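The basement, again

They have reopened the shelter under our building in Liltavik, and a notice by the mailboxes says it holds 300. I went down before supper to see for myself. I don't believe it. I don't believe much on that board anymore, including the part about the elevator.

The door is new, from Bonska, heavy and gray, and it takes two people to close. Past it is the same long room I remember from November, with the pipes overhead and the smell of old paint. I paced it out. If everyone stands, arms down, and leaves their bags upstairs, maybe you get half that number in.
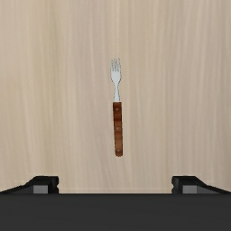
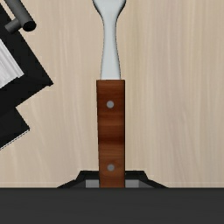
Elaheh Tehrani thinks I'm being unfair. She said on the stairs that a crowded shelter is still a shelter, that in November we had a locked door and a phone number to call, and did I want to go back to that? I said no. I said I wanted them to measure the room. She said I could measure it all I liked as long as I got out of her way when the siren went.

She has a point about the door. Last time there were 128 of us on the stairs, by the town's own report, and the man with the key was over in Niltudik. I remember sitting on the second landing with my coat over my pajamas, listening to people guess at distances. Everyone was suddenly an expert. One loud one was across the river, one soft one was ours going out, and the next time it was the other way round. I guessed too, and I know nothing about it.

The new plan gives us two minutes from the first siren. I timed myself from the kitchen, shoes on, walking normally, and it was almost two minutes to the bottom. That was with the lights on and the stairs clear. Negin Ansari on the top floor has a bad hip and a cat. I asked the young man from the Kermani office what she was meant to do and he wrote something down. He has a very nice notebook.

There's going to be a drill, but they are announcing the time ahead so people won't be frightened. I can't see what we learn from that, except who owns a folding chair.

Wind from the river tonight. A truck changed gears on the hill at ten and I was halfway to the hall before I knew what it was. Put the shoes by the bed, toes out. Must buy batteries, and ask Marjan if her radio still picks up the Niltudik station.

Last updated: 2024-03-09

Recent entries
The man with the key
What the siren sounds like from the bathtub
Ardalan tapes his windows
Bread line, bridge closed

Contact | Copyright Niamh Sheehan | Back to top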